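Front desk: new keyboard, new mouse, and where things go

The desk at the Hirnitz workshop has been due for a sort-out since last July, when the old keyboard lost its space bar and we started passing a borrowed one back and forth. We put aside $224 for it over the winter. Brendan Quinlan placed the order with Khokhar, the office supply place in Sterport, and most of it came in one delivery. The rest is back-ordered.

The blue desk stays where it is. Moving it was discussed, but the sockets are on that wall and so are the drawer cabinets, which hold some 600 small parts between them and are not fun to lift. Please go on returning screws and spacers to the drawer you took them from. If the label has fallen off, leave the part in the tray by the door and Brendan will deal with it.

The mouse is the pink one. A few people asked for something smaller than the old Ekov, which was built for large hands, and this one is a plain oval with an ordinary scroll wheel. The black mat with the wavy edge and the cartoon face goes with the desk too. It can be wiped with a damp cloth, but don't put it through the wash with the shop towels - we lost the last mat that way. 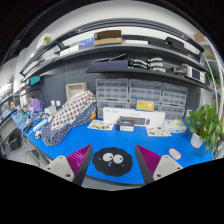
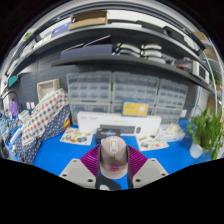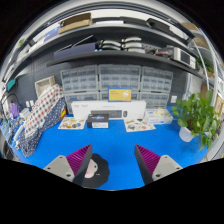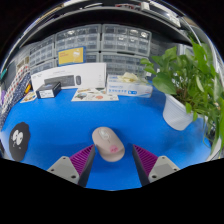 The blue desk, with the long white keyboard box at the back.

Keep all the packaging for now. Khokhar takes returns for two months but only with the original box, and we would like everyone to have had a proper turn at typing before we decide. If the keys are too stiff or the mouse drags for you, write it on the sheet inside the cupboard door. "Don't like it" is hard to act on, so a few words about what is wrong would help.

The sticker sheets are for the parts bins and the kids' project boxes. Take what you need, but please peel them one at a time and leave the sheet flat. The last lot ended up folded in half and stuck to themselves.

Watering the plant is now on the closing list, under the lights and the back window. A cup of water twice a week is plenty. Lift the leaves out of the way first and pour slowly, as the pot is small and the desk has no lip to stop a spill from reaching the keyboard.

Food and drinks stay on the bench by the sink, same as before. Bags and coats go on the hooks.

We still need two things: a desk lamp with a clamp, and a shallow tray for pens. If you have either one at home and don't use it, bring it along to the next open evening on 23rd February or leave a note for Brendan. He will also be taking back the borrowed keyboard that night, so if you have the cable for it, that is what he's looking for.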